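Sellarari Campaign League – what's new

Quick one this week, lots to get through and I've a turn to finish before bed.

Patch landed Sunday evening, Sun 21 June. Biggest change for us is river crossings. Armies now lose movement on the bank they leave from, not the one they arrive at, so all those cheeky one-turn raids out of Plullerport are dead. Good. I was on the recieving end of three of them.

Garrison upkeep also up. Minor towns cost 26 gold a turn now, even with the gate unmanned. If you've been hoarding little coastal places for the flag count, go through the list and drop a few. Benoît Tessier let four go on the first turn and says he's better off, though he did lose the salt road doing it.

Autosave is still broken in hotseat. Save by hand before you pass the turn. Every time please.
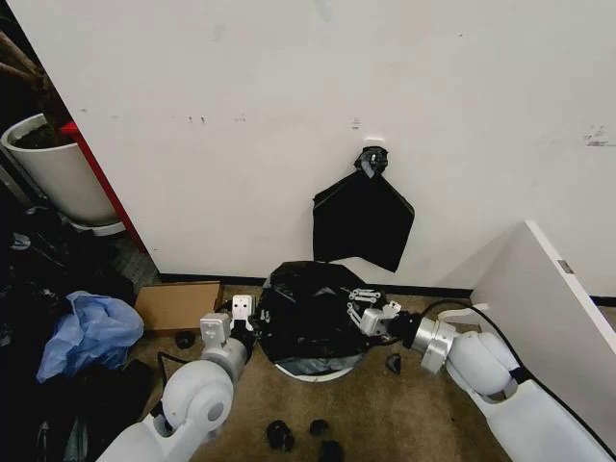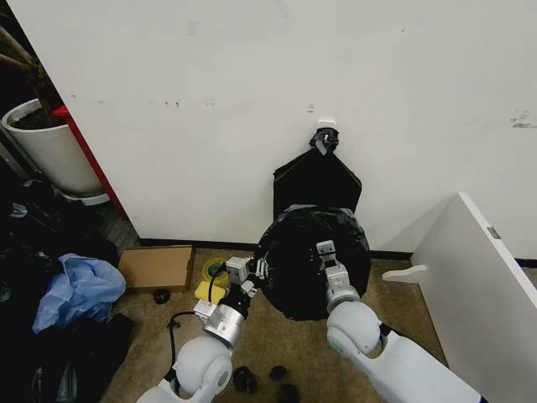
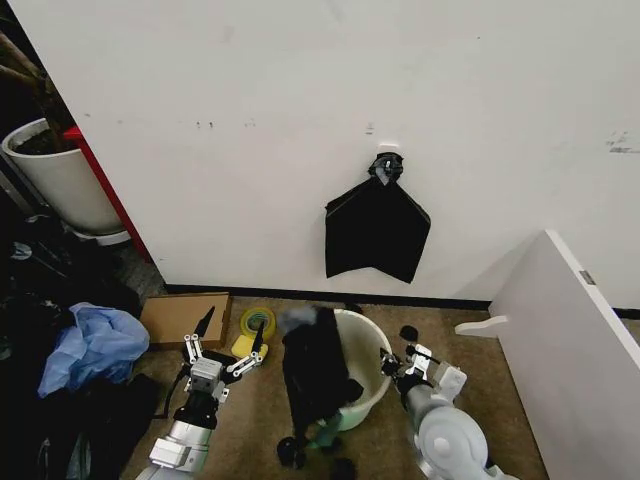 League table then. Bastien Millet top on 598 points, after holding Zariņš through the winter with one pike regiment and no cavalry at all. Replay is in the usual folder, worth watching from turn 40. He puts the supply wagons on the hill and leaves them there. The AI allies go round the long way and never get stuck in the gate – no idea why it works but I've copied it twice now.

Benoît second, ten points behind until he loses the appeal over the truce thing. (Sorry Benoît. A truce is a truce even if the pop-up didn't show.)

House rules for next season, draft only:
Starting treasury 2000, same for every faction.
No razing before turn 10.
Mercenaries allowed but not on turn one.
Mods – only the Famimska map pack and the big font one. Nothing that touches the battle AI, not even the 'harmless' ones.

The mercenary rule is the one people are arguing about. Half of you want them gone, half want them cheaper. My own view, the price is fine, it's the morale bonus that's silly. Hired spearmen shouldn't stand longer than your own household guard. Say so in the thread if you disagree, and keep it civil this time.

Season starts once the map pack is updated, should run to December if folk play there turns on time. Two days per turn, then the AI takes over your faction. It will declare war on somebody. It always does.

Faction picks to me by message, first and second choice. Zariņš is already taken.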